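Suchbegriff eingeben
Suchen

Zu Besuch bei Kirero: kleine Ständer, große Freude

Im November 2020 durfte ich endlich in die Musterwerkstatt von Kirero, und ich bin immer noch ganz begeistert! 70 Entwürfe stehen dort in den Regalen, alles Dinge für Flur, Bad und Küche, und man darf wirklich jeden in die Hand nehmen.

Mein Liebling war gleich der schwarze Hakenständer aus der Reihe Pladum – oben ein flacher Querbalken mit vier kurzen Stiften, darunter eine ovale Schale mit hochgezogenem Rand. So schlicht, und trotzdem hätte ich ihn am liebsten eingepackt (Schlüssel oben, Kleingeld unten, fertig!). Auf dem hellen Holz kommt das Schwarz besonders schön heraus.

Nebenan lagen die Vorstufen, 48 Stück, manche noch aus Pappe. Beim ersten saß der Pfosten mitten in der Schale, das sah nett aus, nahm aber viel Platz weg. Jetzt steht er hinten am Rand.

Der nächste Rundgang ist für Dezember geplant, Anmeldung am Empfang. Festes Schuhwerk braucht man nicht, Zeit schon – ich war fast drei Stunden dort.

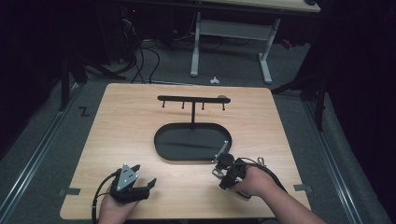

Text und Foto: Tuấn La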